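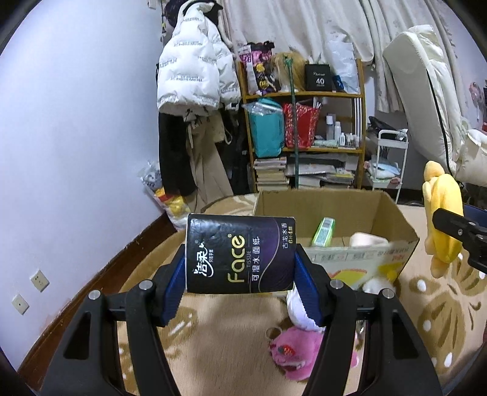 1月11日 釉料本

先记昨晚那窑。开窑早了点，手贴门边还烫，忍不住。上层全是青白那组，下层铁釉。青白发灰，不是我要的那种灰，偏脏。铁釉倒是好看，口沿薄的地方透出胎来，红褐，底下积釉的地方几乎黑。Soledad 看了一眼就说胎的问题，不是釉的问题。我不同意，不过先记着。

胎还是 Zamora 那批，新开的袋子。跟上一批比，揉起来短一点，拉高的时候口沿容易裂，得多抹水。烧出来颜色也深。袋子上没写配方有没有改，打过一次电话，对方说没改。发了邮件要批次单，还没回。

青白为什么灰，想到的几个：
一，胎里铁高了，透上来的。
二，还原进得太早，釉还没封口就开始熏，碳吃进去了。
三，石英换成了 Silico 的，粒度不一样，熔得慢，里面的小气泡散不掉，看着就灰蒙蒙。
四，球磨罐没洗干净，前面磨过铁釉。这个最丢人，也最有可能。

第四条查了。罐子是我洗的，磨球没单独拿出来刷，只冲了两遍。磨球表面用指甲刮，缝里有一点红的。行，记大过。以后浅色釉和铁釉分罐，罐盖上已经用油性笔写了“白”“铁”，笔快没水了，“铁”字写得像“钱”。

但不能全赖罐子。昨天那组里有一片是手工擂的，没过球磨，也灰，只是轻一些。所以至少还有另一个原因叠在上面。

下午的事：重配青白，干料总重1363克。这个数怪，是因为长石桶见底，刮出来多少就按多少倒推其他几样，懒得去仓库搬新桶，而且新桶是另一个产地，混了又多一个变量。倒推的算法写在本子背面，Anika 核过一遍，改了我一个小数点。石灰石那一项。要是没改，整桶釉就成水了，会全流到棚板上去。谢谢 Anika。

配料顺序照旧：先水，再高岭，搅开，然后长石、石英、石灰石，最后那一小撮膨润土提前用热水泡。膨润土又结团了，泡的时候一次倒太多。用细筛压过去，压了半天，胳膊酸。下回撒，慢慢撒，一边撒一边打。写了多少次了还是一次倒。

过筛两遍。第二遍之后静置，等沫子消。比重用瓶子称的，比上次稠，加了一点水再称，还是稠，又加，过了。又等它沉，撇掉上面一层清水。来回折腾，最后到的那个稠度就是手指伸进去拿出来、指纹还看得见但边缘发糊的那种。知道这不科学，比重读数也写在桶上了，两个都留着。

试片：一共上了44片。分四组，组别写在片子背面，用氧化铁水写，别用铅笔（上次铅笔全烧没了，一整板白片谁也认不出谁，Soledad 笑了我一个礼拜）。

A组 Zamora 新袋，新釉，浸一次。
B组 Zamora 新袋，新釉，浸两次，中间等干到不粘手。
C组 旧袋剩泥，新釉，浸一次。旧泥不多了，片子压得薄，烧的时候可能会翘，看的时候只看颜色，别看形。
D组 旧袋剩泥，上一桶的旧釉，对照。

A和C放在一块看，胎的事就清楚了。C和D放在一块看，罐子的事就清楚了。B是我自己想看的，跟问题没多大关系，浸两次会不会有那种湖底的颜色。

粒度那条这次管不了。Silico 的石英已经全倒进去了，原来那种一点没剩。要对照只能去问 Okville 的工作室借，他们那边好像还在用老的。Anika 说她认识那边管料的人，她去问。等消息。

素烧片吸水不太匀。有几片浸下去拿出来立刻就干，有几片亮了好一会儿。估计是素烧窑上下温差，底下那层烧过头了。挑了一下，把亮得久的几片单独放在B组，反正B组要等。严格说这样不公平，记一笔。

浸釉时间：心里数数，数到三。Soledad 用节拍器，我嫌吵。她那套浸出来确实比我的齐。唉。要不下次我也用。

擦底。海绵换了新的，旧的那块已经掉渣，渣粘在片子边上烧出来就是针孔。新的这块太硬，边上擦出白印来了，用手指补抹了一下，能看。

中间被叫去帮着抬拉坯机。靠水池的那台又响，皮带那一侧，转快了就咔咔咔。拆开盖子里面全是干泥浆，抠出来一大把。抠完不响了，装回去又响。最后发现是溅泥盘没卡紧，蹭着转盘边。白拆一趟。顺手给轴加了油，油放在窗台那个铁盒里，用完放回去，别再放到釉料架上去，有人上次差点拿去当甘油用。

装窑。下午光线没了才开始装，匆忙。棚板先刷，新调的隔离浆太稠，刷出来一道一道的，没重刷。装的位置：

顶层 A组 加一只Soledad的壶，她坚持要放，说位置空着也是空着。
二层 B组
三层 C组和D组混着插，前后错开，免得一边全偏热。
底层 铁釉碗，学生的，约好这次给烧。碗底有一只没擦干净，我给擦了，另外有一只釉太厚，单独垫了一块废棚板在下面。流也流在废板上。

测温锥放了两组，一组对着看火孔，一组在底层。对着看火孔那组放歪了一点，关门之前才看到，伸手进去扶，袖子把旁边一片刮掉了一小块釉。那片是A组的，编号9，烧出来缺釉那块别当缩釉看！！

点火。低火开了一条缝，走水汽。窑门顶上那块砖还是老样子，松，每次都得用小块棉塞一下。棉也快没了，已加进采购单。

烧成计划：前面慢，过了五百多以后可以推。还原这次晚进，等底层的第一支锥开始软再关挡板。上次是看表关的，看表不看锥，表又不准，热电偶那个读数跟锥对不上已经很久了。Astton 的人说寄回去校，一寄就是好几个星期，窑又不能停，所以一直拖着。这次先把表跟锥的差记下来，每次都记，攒几窑以后就有一条自己的修正曲线，校不校也无所谓了。

挡板的位置用粉笔画了线。线一是全开，线二中性，线三轻还原，线四别去，去了就冒黑烟，隔壁要来敲门。昨天那窑有一阵在线三和线四中间，是我，接电话去了。所以第二条原因也跑不掉，写在这里，自己认。

晚上的记录：

低火顺。看火孔出来的气摸着已经不潮了，门缝合上。
升温比想的快，气压今天高，冷天也许有关系。压回来一点。
吃饭。Soledad 看着。
回来她说推过一次气，表上跳了一截。问她推了多少，她说“一点点”。请大家推气都写下来！！一点点是多少！！
底层第一支锥尖开始低头。挡板到线三。火焰从看火孔出来一小舌，黄里带绿，正常。
再看，火舌长了，退回半格。
保持。保持了40分钟，然后回中性。
第二次进还原，轻的。
上层锥比底层慢。又是上冷下热，老毛病。开了上面的二次风，好像有用，底层那支没怎么再走。
关火之前回氧化烧一小段，想把表面的碳烧干净。这一步上次漏了。第五个原因？不记了，原因够多了。
关火。挡板全关，烧嘴口堵上砖，门顶的棉再按一遍。

明天谁都不要提前开窑，包括我。门把手上挂了牌子。牌子写着“烫”，背面写着“真的烫”，是 Anika 写的。

等窑的时候顺便把釉料架理了一遍，乱得不行。几件事：

碳酸钡那罐没有标签，只剩半张，差点当碳酸钙。重新贴了，红字，移到上锁的那格。钥匙在老地方。这个不是开玩笑的，往后所有罐子，盖子和罐身都要写，光写盖子没有用，盖子会盖错。
氧化钴剩一点点，够做试片，不够做器物。贵，先不买。
骨灰，买的人不在用了，一大袋，谁想试骨质瓷拿走。
有一桶没写名字的釉，灰绿色，沉底沉成石头。敲都敲不动。先泡着，下周还没人认就干燥处理，收进废釉桶，不许倒水池，沉淀池已经快满了。
沉淀池。谁清？上次是我。这次不是我。

口罩也要说一下。配干料戴，筛干料戴，扫地不许扫，用湿拖。今天看到有人拿干扫帚扫釉料间，灰扬起来一片，在灯下看得清清楚楚，都是石英粉。说过的。再说一次。扫帚我已经拿走了，要用去外面院子用。

关于胎，再想了想。Soledad 的说法是这样的：新袋的泥里可能掺了回收料，回收料里什么都有，铁就上去了，可塑性也差，所以拉高会裂。听着通。我的说法是，如果真是铁，铁釉那一层应该也会变深，可是铁釉跟六月那窑放在一起比，看不出差别。她说铁釉本来就黑，多一点少一点你怎么看得出来。也对。所以得有一片不上釉的素胎进同一窑，新旧各一，直接看胎色。居然忘了放。窑已经点了。下一窑一定放，写大一点：

下一窑放裸胎！！新旧各一！！

收缩也该量。新袋的泥条昨天划了刻线，干了以后量过一次，烧完再量一次就全了。泥条在C组后面躺着，别当废片扔掉。旧泥的收缩在上一本里，蓝皮的那本，封底撕掉的。

顺便记个小想法，不急。铁釉薄处透红那个效果，要是口沿先用刀刮出一圈棱再上釉，釉自己会从棱上退下来，不用擦，也不用喷。Anika 的杯子上有一条无意中留下的修坯线，烧出来正好是这样，很细的一道红。她自己没当回事，我觉得比整只杯子都好。想做一组，棱的高低不同，看退多少。泥用旧的还是新的？新的吧，旧的留给对照。

还有要买的：棉，细筛（现在这个边上脱线了，粗颗粒会漏过去），油性笔，海绵要软的，长石。长石尽量找同一个产地，找不到就先买小袋试，别一下子搬一大桶回来后悔。喷枪的密封圈也写上，喷着喷着往手上滴。

跟学生那边对一下：碗烧好以后先别发，等我打磨完底足。上次有人拿回家把桌子刮了。打磨石在水池底下的抽屉，蘸水磨，不要干磨。

待办
——问 Zamora 批次单，再催
——Okville 借石英，Anika 在办
——热电偶差值表，从这窑起，贴墙上
——磨球全部拿出来刷，包括白罐的，白罐也不放心
——素烧窑底层降一点
——下一窑：裸胎，见上面大字

半夜又过来看了一眼，窑上没异样，门顶的棉还在。表上的数抄了，在窑旁边那张纸上，在抄到这里太麻烦，明天贴过来。灯关了，煤气总阀关了，后门锁了。Soledad 的外套还在椅子上。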